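Trurer Community Help > Home and Family > Parties and Gatherings

Sharing snack table from lollies people bring back from overseas - how do I set it up?

Posted by Flundance, 28th February

Hi all! I'm putting together a tasting afternoon for our street in May and I'm so excited about it. Everyone brings packets from wherever they've travelled or whatever they grew up eating, we spread the lot over my big brown wooden table, and people wander past and try things. The neighbours started dropping packets off the minute I mentioned it, so I've been laying bits out to get a feel for how it could look.

My favourite so far has to be the Haribo Zour, all lime green and yellow with those fat red letters. I'm mad for anything sour and I reckon the kids will go straight for it. 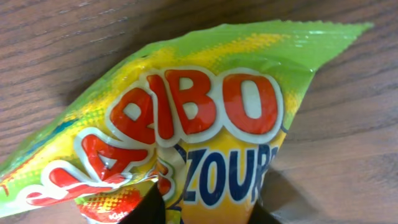 What I can't work out is whether to leave everything in its packet or tip it all into bowls. Packets are half the fun - the colours, the lettering, the languages you can't read! But they're slippery and they crumple and I can see people rummaging with their whole arm. I've got up to 19 people coming, little ones included, and the budget for bowls and tongs is basically nothing. How would you do it?

Also, should sweet biscuits go on the same table as the lollies, or does that get messy?

Amegashie

Oh, I love this idea! We do something very like it at our netball club's end of season and it's the best afternoon of the year.

Do both. Tip the unwrapped stuff into bowls (mismatched cereal bowls are perfect, please don't buy any) and stand the empty packet up behind each bowl, folded over a piece of cardboard so the front faces out. You keep all the colour and people can still check the ingredients. That matters with a mixed crowd, as plenty of sour gummies contain gelatine and somebody will want to know. For anything in a language your guests don't read, ask whoever brought it to write a little card.

Sour lollies go in the smallest bowl you own. The sugar coating gets on everything, and if they're beside something chocolatey the whole lot ends up tasting of citric acid. Put them right down one end with a spoon. A dessert spoon does the job of tongs and you've already got a drawer full.

Individually wrapped sweets can stay in their bag with the top rolled down, or just make a heap of them straight on the table. Somewhere to chuck the wrappers is a must, and put it beside the heap, not over by the back door where it looks tidy and gets ignored.

Biscuits on the same table, absolutely, just leave a decent gap. I'd pair them up and let people compare: one thing they've eaten a hundred times and one they've never heard of. An Oreo Original next to a honey and lemon sweet with Limau & Madu on the bag is exactly the kind of pairing that gets people chatting.

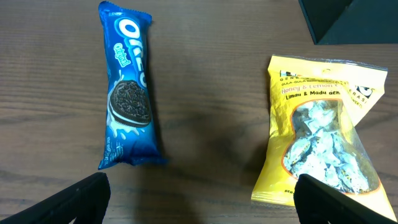 Do three or four of those pairs along the table and then let the rest be a happy jumble. Water jug at each end, and a plate of apple slices for the parents who are starting to look worried!

bondbridge_2884

bowls. packets everywhere looks like a servo counter

Naa Atinga

Agree with Amegashie on nearly everything, but open the biscuits at the last minute if it's humid. Ours went soft in one afternoon and they were lovely ones too.

Hard lollies and toddlers worry me a bit. I keep anything hard or round up on a separate shelf and tell the parents it's there, and the low table gets the soft things and biscuits - though gummies need a watchful eye with the really small ones as well. Ask about nut allergies when you invite people, so that you can say what not to bring.

And do a vote! We gave everybody 2 stickers to put on the name cards of whatever they liked best. A salted plum lolly beat all the chocolate one year and my uncle still hasn't accepted it.

Flundance

These are brilliant, thank you! Going with bowls plus standing packets, and the stickers are definitely happening. Naa, what sort of salted plum was it? I want some on the table.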